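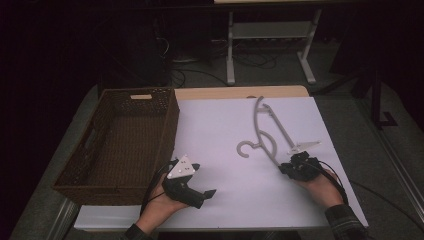 Plastic hangers in a wicker basket — how do you stop the tangling??

Posted by Pavithra Bhat
March 2, 2021

Ok so quick one. I keep spare hangers in a wicker basket, rectangular one, open top, has the cut-out handle slots in the short ends. Gray plastic hangers, the ordinary kind. Every time I grab one, three come up with it. Or the hook goes through the handle slot and then I'm standing there wiggling it with a pile of shirts over my arm.

Tried all hooks one way. Fine for a day, then my son throws his in whichever way and it's a nest again. Tried standing them up, they fall over as soon as you take a couple out.

Basket lives on the closet shelf, can't really go anywhere else. I do not want to buy another organizer thing, I already bought the Berrada rack and it's too wide for the shelf (returned it, lost the shipping). Also do the hooks wreck the weave eventually? There's a few ends poking out on the inside already and I don't want it catching on sweaters.

Any ideas welcome, laundry day is a mess here.

Narayanan Varma

Bundle them. 10 hangers, all facing the same way, hooks lined up, one strip of cloth or a velcro tie around the neck just under the hook. Two bundles in the basket, so 20 total, everything else goes back on the rod empty. You pull out a bundle, undo it, use what you need.

Lay them flat, long side of the hanger along the long side of the basket. Hooks AWAY from the handle slot. If the basket's too short for that then diagonal, but then only one bundle fits well and you're better off with a bigger basket tbh.

For the slot — piece of cardboard on the inside, cut a bit bigger than the hole, two stitches through the weave to hold it. You lose the handle on that end but if it sits on a shelf you only need the front one to pull it out. Mine's been like that since last May and no hooks through.

Rubber bands work too but they go brittle and snap, and then you've got bits of rubber in the bottom of the basket.

Karthikeyan Thomas

just get the velvet ones they dont slide

Elvia Mendoza

Velvet ones tangle worse in a basket, they grip each other. Good on the rod, not good in a pile.

On the poking ends. Yes the hooks will do it, plastic less than wire but still. Snip the loose ends short with nail clippers, dab of white glue, let it dry overnight. Don't pull them!! I pulled one and a whole row came loose, had to weave it back in with tweezers. Then line the basket. Old pillowcase is perfect, open the side seam, fold the edge over the rim and tack it down at the corners. It covers the handle slot as well so you might not need the cardboard.

If you dont sew, clothespins on the rim. Looks dumb, works.

And check the hangers while you have them all out. Any with a cracked hook, toss, those are the ones that snag everything. I go through mine on a table with something white spread over it, cracks show up a lot better on the gray ones that way and you don't lose the little bits that break off.

Last thing, your son. Give him his own place to put empties. We hung a hook on the inside of the closet door and the kids put theirs there, I move them to the basket when I have 5 or so. Takes a minute. They still miss sometimes.

Pavithra Bhat

Thanks Narayanan, tied them up last night with strips off an old tshirt. Had way more than I thought, gave a bunch to my sister. Elvia going to try the pillowcase this weekend, only have fitted-sheet scraps right now, woudl that be too stretchy?

Elvia Mendoza

Stretchy is fine, just pull it snug before you tack it. Cut the elastic off first.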